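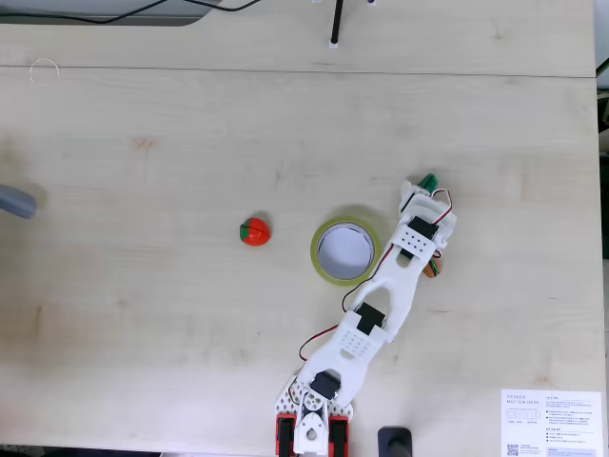 Strawberry, tape and desk leaflet, packing room.

Zilau Play Kits: progress report to the Lahtinen Fund
Prepared by Kirsty Guthrie
Feb 24, 2026

Where we are

The grant was for turning a storeroom of donated pretend food into boxed kits that nurseries can borrow. When we applied, I described the collection as "largely sorted." I would like to withdraw the word "largely," and possibly the word "sorted." The full inventory came to 1101 pieces, of which some 700 are now cleaned, labeled and assigned to a kit. The rest are in crates along the corridor, where they are getting to know everyone who visits the building.

Twelve kits were promised in the application, and I still expect to deliver all 12 by August. Two have been packed and sealed. One of those was then unsealed so we could take out a set of keys.

The packing room

The money for furniture has been spent, and spent on a desk. Before this we packed on the floor, which was good for our humility and bad for Rory Ritchie's back. The new surface is pale enough that small green items no longer vanish on it, a problem we had with the old carpet and will probably have with the next one. It already has a few darker smudges. I have decided to think of these as evidence of use, and ask that the Fund do the same.

The desk leaflet is mostly in Korean. Sinéad Gilmartin has offered to work through it with a dictionary. I have said there is no hurry, and she has taken me at my word.

Sorting the food

Our original categories were Fruit, Vegetables, Meals and Other. Within a week Other was the biggest by some distance, so we abolished it. Everything now has to be a food or be declared not a food, and the second decision needs a signature. Alasdair Niven has so far signed off one doorknob and a bath plug.

Fruit is in good shape. We are rich in strawberries, to the point where each kit could have several and we would hardly notice. Lemons are scarce. I don't know what the donating households are doing with their lemons.
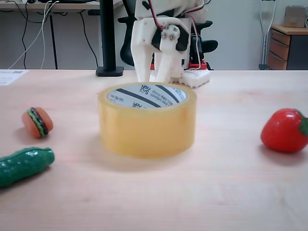 Meals have been the slow part, largely on account of arguments over what makes a meal. Gillespie Guthrie (my brother, and unpaid, as the budget shows) held that anything in a bun is a sandwich and should be filed with the sandwiches. I held that he should go home. We settled it with the hamburger, which spends most of its time tipped on its side and so shows you exactly what you're getting: bun, patty, a thin bit of bright green lettuce, bun. Burgers now have their own label. The cucumber was easier. It has raised dots all over its skin, and we've put it in the texture set, where small children can find it by feel. The one drawback is cleaning between the dots, for which we have bought a soft brush.

Materials

Tape has gone faster than forecast. I had budgeted for sealing each box once, a plan that assumed we would remember to put the contents list in first. A roll now stays on the desk with the food, and being a good deal larger than the burger it is the one item we have never mislaid. Please see the revised line in the attached sheet. It is a small overspend, and I've covered it from the label budget, where we saved money by having shorter opinions.

Boxes from Starent arrived on time and in the correct size. I mention this only as it was the sole delivery of the period to manage both. The Preditik stock list is working well now that we have agreed on one spelling of "zucchini."

Next steps

Finish the corridor crates, vegetables first.
Pack the next four kits and leave them packed.
Agree on a damage policy with the first nurseries. Sinéad has a draft, and it is kinder than mine.
Find lemons.

We aren't asking for more money at this point. If anyone at the Fund has lemons, plastic preferred, Rory will collect.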